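My Sink Corner, and Why I Love It in July

I have been putting off this post for weeks and now I can't stop typing. It's about the sink! I know, I know. But if you've been reading for a while you know I get more fun out of a good dish brush than most people get out of a new car, and the sink corner has finally reached a point where I want to show it off.

First the bottles and tubs. We go through a lot of clear plastic in this house (dish soap, pancake batter, salad dressing, the watered-down cleaner I mix up for the counters) and I hate throwing out a container that still has years left in it. So everything gets scrubbed and used again. The thing that made this possible was getting proper bottle brushes in more than one size. I had been stuffing a rag down the neck with a chopstick. Please don't do that. I lost a rag that way and had to cut the bottle open.

The window helps more than anything I've bought. Clear plastic hides its grease in dim light, and then you fill it and there's a film on top of your nice fresh dressing. Hold it up to the window and every smear shows.

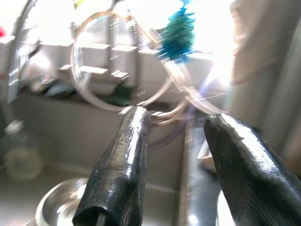

Clear plastic and a blue-green brush head against the light by the sink.

I like a brush with stiff bristles and some color to it, mostly so I can find it. The plain white ones vanish in my drawer. After washing, mine gets a good shake and hangs up to drip, bristles down. Stand it in a cup and the water runs into the handle end and sits there, and by the end of the week you'll smell it.

Next, the cloth. I am a yellow cloth person. I bought a pack from Nesow a couple of years back, and I've been through most of the colors, but yellow is the one I keep reaching for because it shows when it needs the wash. It lives flat on the counter to the left of the sink. A balled-up cloth never dries, and flat means I can grab it with one soapy hand and wipe the ledge before the drips get to the wall.

Past the cloth is the blue bowl, and the blue bowl is the star of the whole setup. It used to be for soaking beans! Now it stays out all day and holds whatever small stuff would otherwise wander across the counter. I tried one of those tiered caddies from Pulley first and it was very handsome, but it had 2 little shelves that nothing fit on and it wobbled whenever I turned on the water. A bowl you can pick up, rinse out and put back. Done.

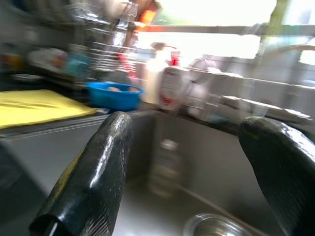 Keeping the basin clear

My one firm rule is that the basin gets emptied before bed. I don't always manage the floor or the stove, but coming down at 6 in the morning to bare steel makes me so happy. I go over the walls first, then the floor, then around the drain with an old toothbrush – it takes less time than the kettle. The seams are the fussy part. Gunk loves a seam, and the strip where steel meets counter is worse. I've got a paste of baking soda and dish soap that I leave on for the length of a song or two, and it does lift a good bit of the brown. It does not lift all of it, and I've made my peace with that.

For bottles with something still in them, I set them down in the back corner of the sink while I decide what they need. Some get topped up, some get tipped out.
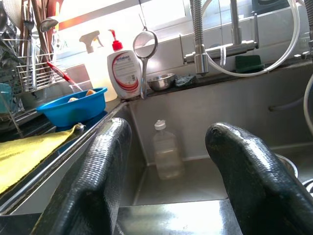

Plululgate Home Keepers Club – Kitchen Team

The bottle with the flip-top cap is my favorite shape for refills. It has nice sloping shoulders, so a brush gets around the inside, and you can see how much is left without opening it. I don't fill them all the way. Halfway is plenty, and a half-full bottle is easier to squeeze with wet hands. The blue basin has its usual crowd too, including the red-handled brush.

Several of you in the club asked what I use on the metal pots. Hot water, a drop of soap, a soft sponge, and then a dry towel right away if you care about spots. I only half care. Baloyi makes a polishing cream that I've tried on a saucepan lid and liked very much, though a small tin lasts forever, so split one with a neighbor.

Next month I'm doing the cupboard under the sink, and I'm a little scared of what's at the back. If you've found a good way to store spare sponges without them going stiff, put it in the comments, I'd love to hear it!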